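Tutness Publishes Results of Its Comparison of Two Hand-Held Grippers

For immediate release

BROMOLHAM, January. Tutness, a maker of hand-held tools for teaching robots, has today published the results of a comparison between its present gripper, the Kiss, and the gripper that will follow it, the Cokow. Both were tried by the same operators, on the same table and with the same household objects.

The comparison was led by Biljana Delić, head of testing at Tutness. Each operator made 50 attempts with each gripper on every object. One object was a power strip, which was chosen for its smooth housing and rounded corners.

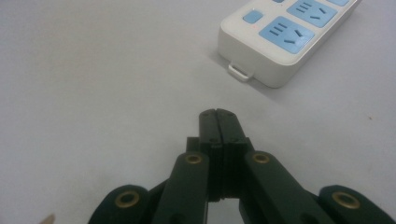

Closed fingertips of a hand-held gripper, with the power strip on the test table. Photo: Tutness

"A power strip looks easy, but it is not," said Delić. "The operator must decide from which side to come, and the camera must still see the switches and the sockets when the fingers are near. We have learned much from this object."

In the full comparison the Cokow completed 161 more attempts than the Kiss. The operators also reported that their hands were less tired at the end of a session. On thin objects the two grippers performed equally, and Tutness will continue to work on this point.
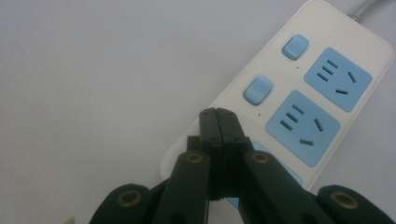
Camera view and finger opening

A second part of the work concerned the camera. Aisyah Pillai, who designs the camera mounts, compared 2 mounting angles. With the steeper angle the fingertips stay in view during the complete movement, from fully open to fully closed. With the flatter angle more of the table is seen, but the operators lost sight of the tips more often.

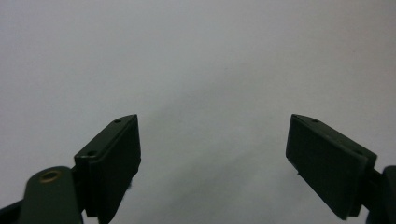 The steeper angle will therefore be standard on the Cokow. The flatter mount remains available on request, and it fits also the older Kiss.

Availability

The first 20 Cokow grippers will be delivered to partner laboratories in the spring. Owners of the Kiss will receive spare parts and support as before.

The complete results, with the test procedure, can be requested from Tutness free of charge.

Press contact: Lewis Baird, Tutness, Bromolham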